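Running a ward campaign from the kitchen table

When Ghada Srour talked me into helping with her council campaign in Doltham, I said yes before I'd thought about where 1,398 leaflets were going to live. The answer was my kitchen, for the whole of January. So these are my household tips for anyone daft enough to do the same!

Sort leaflets by street before you fold a single one. I did it the other way round and had to redo the whole Sidholm end on my knees by the fridge. Shoe boxes are perfect for this - one per round, street names on the lid in fat marker.

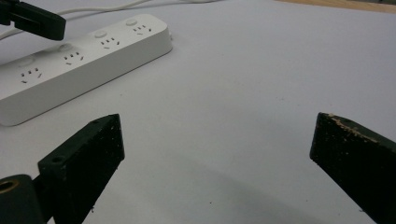
A white power strip with its row of sockets.

Keep food off the table while you're stuffing envelopes. Butter gets everywhere, and a greasy thumbprint on a candidate's face does her no favours. We ate on the back step in our coats. For sealing, use a damp sponge in a saucer (your tongue will thank you).
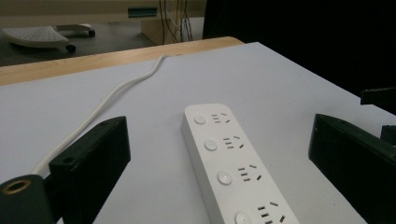
Phone canvassing nights need a bit more planning. I had Nadine and Tarek at one end with the voter lists and me at the other with the kettle, and we stopped at eight sharp so as not to annoy people at bedtime. Put the call sheets on clipboards, and charge the phones beforehand. A white strip with its sockets in a row can sit on the tabletop where everyone can reach it. Cross off each number as you go, in pen.

Leftover leaflets make good drawer liners, by the way.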